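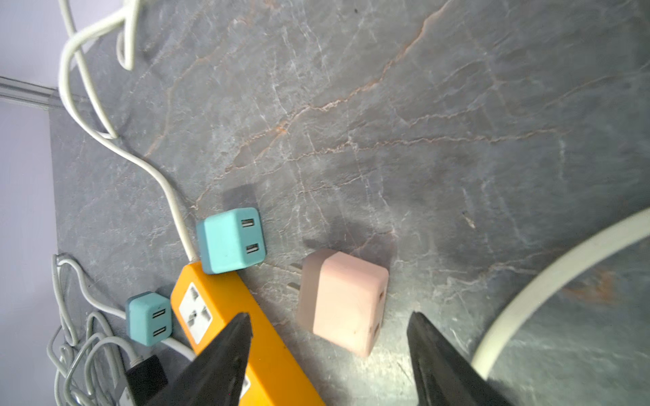
Ticket: Cube adapters drop out on the Savatstead counter strip
Opened by: Akinyi Kariuki
Assigned to: Kerubo Nzioka
Status: Resolved, one part on order

Akinyi Kariuki, 8:40 am
Hi all! First off, I love the new charging spot on the marble counter. The yellow strip is so easy to find and the cubes are a big step up from the old brick we used to fight over. But I have a problem with the pink cube. My phone charges for a bit, stops, then starts again with that little chirp. It did this 3 times while I was drinking my coffee. Same cable works fine at my desk.

Kerubo Nzioka, 9:05 am
Thanks Akinyi, great detail, and the chirp helps a lot. Couple of questions before I come up:
Was anything else plugged into the strip?
Does the pink cube feel snug in the socket, or can you wiggle it?
Does it happen on both teal cubes too?

Akinyi Kariuki, 9:20 am
Wiggles like a loose tooth! The larger teal one was next to it, and they were kind of shoving each other. I haven't tried the small teal one, Chepkoech had it.

Chepkoech Lema, 9:26 am
Guilty. Small teal has been perfect for me, both USB ports. I did have it at the far end of the strip by itself though.

Kerubo Nzioka, 10:15 am
Went up and had a proper look. Notes so far:

Pulled all the cubes off the strip and set them on the counter. Prongs on the pink one look straight and clean, no dark marks. Same for both teals.

Tested the strip with the desk lamp from Plungate, one socket at a time. Steady light everywhere, even when I moved the cord around. So the strip and its cord look good, hooray.

Put the pink cube in the top socket alone. Phone charged for 30 minutes without a single dropout. Put the larger teal in the next socket and the pink one tipped up right away. Chirp! I was so pleased to hear it, I have to admit.

So that's our cause. The sockets are the universal kind with slots for several plug shapes, and they grip a bit less tightly than a single-shape socket. Add a fat cube leaning on its neighbor and the prongs lift just enough to lose contact.

Rehema Kirui, 10:32 am
Could it be the cable pile as well? There's a whole nest of cords on that counter and I've seen people yank one out from the bottom, which drags everything with it.

Kerubo Nzioka, 10:50 am
Good thought, Rehema, and yes! I tugged on the bundle with the pink cube seated on its own and it shifted a little. Didn't drop the charge, but it won't help. I've untangled the lot and put a soft tie on each cable. Two of them belonged to a speaker we gave away in October, so those are in the spares drawer.

Lilian Mbwambo, 11:10 am
Is it safe to use in the meantime? Makori has visitors up there after lunch and they always want to charge something.

Kerubo Nzioka, 11:25 am
Fine to use with the layout below. A plug that sits half out can get warm, so if one feels loose please unplug it and tell me.

Layout for now:
Pink cube in the top socket.
Next socket stays empty.
Small teal below that.
Larger teal stays off the strip. It's happy in the wall outlet by the window and doesn't budge there, I tried it.
Strip sits at least 10 inches from the sink side. Cord runs along the back of the counter.

Lilian, I've asked for a Pludside short extension lead so the larger teal can come back to the counter without leaning on anybody. Should be here in 5 days.

Akinyi Kariuki, 2:45 pm
Just charged from nearly flat on the pink cube, no chirps at all! And the counter looks fantastic without the spaghetti – I put my lunch down on it and everything.

Kerubo Nzioka, 3:00 pm
Wonderful, thank you for testing. Closing the main ticket and leaving the extension lead as a follow-up under my name. If the chirp comes back, reopen this one and say which socket you were using.

Chepkoech Lema, 3:04 pm
Small teal is back on the strip, by the way. Cable's in the drawer with the tie on.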